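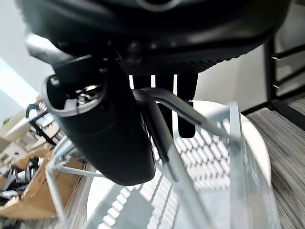 The round white mesh basket, with the pattern of small rectangular openings.

Basket questions, all in one place

I've been writing about wire baskets on this site for way longer than I planned to, and the same questions keep landing in my inbox. So I've put my answers on one page. If yours is missing, the contact form still works (slowly, like me).

Why round? Don't square ones fit a shelf better?
They do! If you're filling a shelf edge to edge, buy square and don't look back. I like round for anything that sits out in the open, on a table or a dresser, where I'm reaching in from whatever side I happen to be on. There are no corners for hair ties and pen caps to hide in either.

What do you keep in yours?
It changes. At the moment the big one holds gloves and hats by the door, the middle one has yarn, and there's one on my desk for chargers and cords I'm pretending to sort. In March they all got emptied at once and I found a library card in the yarn.

Won't small stuff fall through the mesh?
Depends on the stuff. Before you load a basket up, try dropping the smallest thing you own through one of the openings. Screws, beads and loose change go in a lidded jar at my house, and the jar goes in the basket. You can also lay a circle of felt in the bottom. I trace around the base onto paper, cut a little inside the line and use that as my pattern.

Which ones do you have?
Two Klinhom baskets in white and a Dresen that I bought at a yard sale. The Klinhoms are lighter and I move them around a lot. The Dresen is heavier and lives in the hall. I've also tried the Lirnska, which was a nice shape but too shallow for yarn - it kept rolling out and heading under the couch - so I passed it on to my sister and she uses it for bread.

How do you get dust out of all those little holes?
A soft paintbrush, the wide kind. Go around the inside first, then the outside, then turn the whole thing upside down and tap it over the trash. If it's greasy from the kitchen, I use warm water with dish soap and a bottle brush, and then dry it with a towel right away. Please don't leave it on the rack overnight. I did that once and got a rust freckle right where two wires meet.

I already have rust. Can I save it?
Usually, if it's just a spot or two. I rub it with 400 grit paper, wipe it off, let it dry completely and dab on white enamel with a cotton swab. You'll know it's there, but your guests won't. If the coating is peeling in strips, I'd stop using it for clothes or yarn, since the rough bits will catch on everything.

Will it scratch my table?
It can. I stick clear bumpers underneath, three or four per basket. Ritik makes a sheet of 200, which is a ridiculous amount of bumpers, and I'm still working through mine. They peel off cabinets, drawers and phone stands too, so you'll find a use for them.

Can I spray paint one?
Yes, and it takes more patience than paint. Do light coats, turn the basket between each one and wait. Mesh clogs fast if you get greedy with the can! Mine took an entire afternoon and the inside of the rim still needed another go the next day. I wouldn't paint one that's going to hold food.

How many baskets is too many?
No idea. My limit is that each one has to have a job I can say out loud, and "miscellaneous" gets one basket for the whole house.

Can I hang one on the wall?
I've done it with the rim resting on two hooks, and it was fine for scarves. For anything heavy I'd get a basket that's made for hanging.

Do you sell these?
Nope, I just have opinions. There are 121 comments under my original basket post and plenty of readers there have shared where they found theirs, so start with that.

Last updated 2020-09-09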